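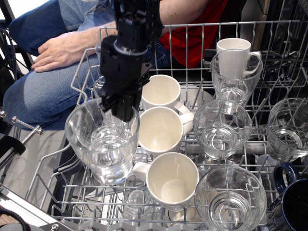

Gokon Adds Mixed Drinkware Guidance to Findgate Rack Loading Sheet

Home Products Newsroom Support Contact

Print this page | E-mail this page

Gokon, a supplier of replacement dishwasher racks and rack parts, has released a revised loading sheet for its Findgate line of coated wire racks. The revision covers loads in which ceramic mugs and clear glasses share one rack. The previous edition treated the two separately.

The revised sheet applies to racks with upright tines set in rows. It recommends assigning rows by vessel diameter first and by material second. Large, thick-walled glasses go at the side of the rack. Mugs follow in the remaining rows, with handles turned the same way where the spacing allows. A handle that points toward a glass should be rotated until there is clear space between the two.

"Most of the chipped rims sent to us for review had a mug handle next to them," said Ghizlane Amrani, product manager for racks at Gokon. "The tine spacing was adequate in nearly every case. The handle was in the wrong slot."

For washing, the sheet specifies that all mugs and glasses be placed with the open end down and at a slight tilt. Upright vessels collect water and should be turned over before the door is closed. Drinkware returned to the rack after washing for short-term storage may stand either way up.

The guidance is based on bench work at the company's Menari facility, where 200 loads were run in household machines over 11 weeks. Each load was checked for contact marks, residual water in the base recess of mugs, and movement of glasses between tines. Wear to the wire coating was recorded at the tine tips and along the side walls.

Stelios Tsakiris, who supervised the bench work, said the base recess remained the main source of retained water. "A tilt of one tine row is enough for a standard mug. Deep recesses still need a towel."

The sheet also lists an unloading order. Glasses are lifted out first, gripped on the outside of the wall below the rim. Mugs are taken by the handle. Racks should be fully extended and level before unloading begins.

The revised loading sheet is supplied with all Findgate racks shipped from November. Owners of earlier racks can request a printed copy from Gokon customer support at no charge. Tine spacing, coating and part numbers are unchanged.

Media contact: Taha Tahiri, Gokon press office

Last updated: November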